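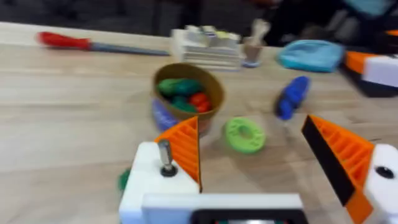

Home | Topics | Ask | Members | Help

Play Materials and Shared Rooms

Storing play food when the table is also used for small repairs

Print this page | E-mail this page

Gralham Toy Library

Our library lends play materials to households and to two child care centers. The play food collection stands at 1,128 pieces and is the most borrowed part of our stock. It is also the part most often returned incomplete or mixed with something else.

Sorting is done on a butcher-block table in the main room. The same table is used for minor repairs, and the two activities overlap more than we would like. It is common to find a bowl of toy vegetables, a loose ring or two, a small play can with its printed label, and a screwdriver lying at the back, all on the one surface. During our last review, 14 returned sets were found to contain an item from another set, and in one case a hex key had gone out to a family in the bottom of a vegetable basket. No harm was done, but the board has asked for a written procedure.

We would be grateful for guidance from other lending services on the following points.

First, should play food be sorted by type (vegetables, fruit, baked goods, packaged goods) or kept strictly by the set in which it was purchased? Our present practice is by set. Staff find this difficult when two sets contain nearly identical green pieces, and borrowers do not observe it at all.

Second, are paper or cardboard bowls acceptable as sorting containers? We have used round brown ones for several months. They are inexpensive and light, but we are unsure whether they can be kept in a hygienic condition.

Third, is there a recommended finish for an unpainted wood tabletop that must be wiped down between uses? Ours has begun to look dry along the joints between the strips.

A second table is not possible at present. The room is shared with an evening class, and all furniture must be against the wall by 6 p.m. 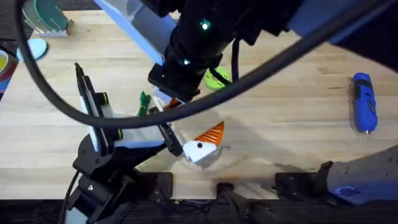 Barside

We operated by set for a number of years and have since moved to sorting by type. The change was made after a stock check in which 261 pieces could not be assigned to any set with confidence. Most were leaves, stalks, and halves of items that come apart.

Under the present arrangement each loan bag holds a fixed number of pieces from each type. A bag may contain any carrot, any tomato, and any doughnut, provided the total for each type is correct. The contents card lists types and totals only. Borrowers have found this easier to follow, and a missing piece can be replaced from general stock on the same day.

Two exceptions apply. Pieces that fasten together with hook-and-loop dots stay with their matching halves, and anything with a printed face or label, such as play cans and cartons, is kept apart from the plain plastic pieces. Printed items are cleaned with a barely damp cloth. They should not be put in the sink with the rest.

With regard to bowls, we do not use paper or cardboard for anything that will be handled by a child under three. For sorting by staff they are satisfactory if they are kept dry and discarded when the rim softens. Washed pieces should be fully dried before they go into one. We now use shallow steel bowls, which may be wiped down with the table.

On the matter of tools, our procedure is as follows:

Repairs are scheduled before sorting, never during it.
Tools are kept on a tray with a raised edge and are not laid directly on the table.
The tray is checked against a list taped to its base and removed from the room before any loan bag is opened.
Loose screws, batteries, and battery covers go into a lidded tin.
A loan bag is closed by a second member of staff, who empties it and repacks it against the card.

The last step adds several minutes per bag. We have retained it.

Khumalo

I would keep the sets together. People donate a set and they like to see it come back as a set. We take a photo of each one and put it inside the lid. It works for us.

Mineral oil for the table.

Gravier Community Rooms

The previous reply is correct as to mineral oil, but further detail may be of use. The oil should be food grade. Apply a thin coat with a lint-free cloth, along the grain, and leave it overnight before wiping off the excess. A surface that has become dry at the joints will usually need two or three coats in the first week and one coat a month thereafter. Cooking oils should be avoided, as they turn rancid and leave the surface sticky.

Standing water is a greater risk to a butcher-block top than ordinary wear. Spray the cloth and not the table, and dry the surface at once. Please confirm that your disinfectant is suitable for wood before use. Products containing bleach will raise the grain and may discolor it.

Where an evening class shares the room, a fitted cover may be considered. Ours is oilcloth with a felt backing and was made to measure. Felt holds moisture, and the table must be dry before the cover is put on.

We hold 164 pieces of play food, a much smaller number than the original poster, and cannot offer an opinion on sorting by type at that scale. For lost pieces we charge no fee. Borrowers are asked to look again at home, and the greater part of what is missing is returned with the next loan.

Gralham Toy Library

Thank you to all who responded. We shall try sorting by type with the vegetables only, beginning in September, and will adopt the tool tray immediately. Could Barside state whether the contents card is laminated, and whether borrowers are asked to sign it?

Barside

It is laminated. No signature is required on the card itself, as the loan form is signed at the desk.

Print this page | E-mail this page

Last updated: August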